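Keeping squash and onions through the winter

Every November I end up with more squash than any sane household needs (my neighbor grows them and I can't say no!), so I've gotten pretty picky about how I store them. First thing: don't wash them. Brush the dirt off with a dry rag and leave them somewhere airy for a week or so until the skin resists your thumbnail.

My pantry runs cool and I try to keep it above 50 degrees for squash. Onions like it colder, closer to 40, so mine live out in the garage in old pantyhose with a knot between each one. Ugly as anything, but they keep until spring.

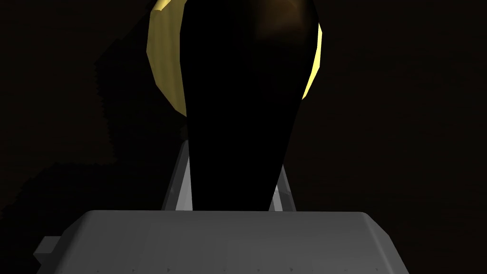 A dark, rounded shape with something pale yellow behind it.

Keep the stems on, whatever you do. A squash with a snapped stem goes soft from the top down, so those are the ones I cook first, usually roasted with butter and way too much garlic. Same goes for anything with a nick in it.

Potatoes and onions should never share a bin. I learned that one from Kianoush Amini at the Pemport farm stand, after I'd lost a whole sack to sprouting and went back to complain about it.

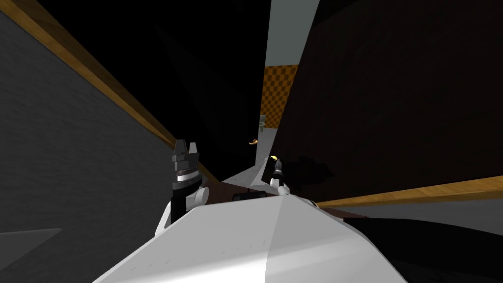
Once every couple of weeks I go through the lot and turn everything over, feeling underneath for soft spots. Put newspaper under each layer and swap it out if it feels damp. Apples get their own box, well away from the potatoes, and I wrap the good ones one at a time.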